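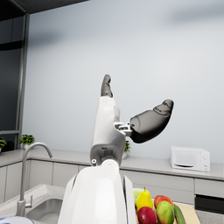

Zeigefinger hoch, Daumen raus: Küchenszene, am Computer entstanden.

Mesby Familienplaner fürs Abendessen im Test

Freitag, kurz vor sechs. Ein Kind will Nudeln, das andere will auf gar keinen Fall Nudeln, und ich stehe vor dem offenen Kühlschrank und hoffe auf Eingebung. Für solche Momente verkauft Mesby seit Juni ein Kartenset: 40 Rezeptkarten, 20 Gesprächskarten für den Tisch und eine Magnettafel, auf der die Woche geplant wird. Wir haben es einen Monat lang benutzt, mit wechselnder Begeisterung.

Die Rezepte sind ordentlich. Linsenbolognese, Ofenkartoffeln mit Kräuterquark, ein Reistopf namens Bragança, der mit Portugal vermutlich nur den Namen gemein hat, bei uns aber zweimal restlos leer wurde. Die versprochenen 20 Minuten Kochzeit gelten für Menschen, deren Zwiebeln bereits gewürfelt auf die Welt kommen. Rechnet lieber 10 dazu.

Die Gesprächskarten hat Marites Talavera geschrieben, und man merkt, dass sie selbst schon mit Kindern gegessen hat. »Welches Gemüse wäre der schlechteste Babysitter?« hielt uns bis zum Nachtisch beschäftigt (Lauch, einstimmig). »Wofür bist du heute dankbar?« brachte die Antwort »dass es gleich vorbei ist«.

Schwachpunkt ist die Tafel. Die Magnete halten genau eine Karte, bei zweien rutscht der Mittwoch hinter die Heizung. Der beiliegende Stift lässt sich abwischen – vor allem mit dem Ärmel, wenn man vorbeigeht. Vom Dienstag stand zuletzt noch »nstag«.

Der Planer von Claltine hat die bessere Tafel, dafür Rezepte, in denen ständig Kapern auftauchen. Wer Kinder hat, die Kapern essen, möge dort zugreifen und mir schreiben, wie das geht.

Vier von fünf Kochlöffeln. Die Tafel hängt inzwischen im Keller, die Karten stecken in einer alten Teedose neben dem Herd.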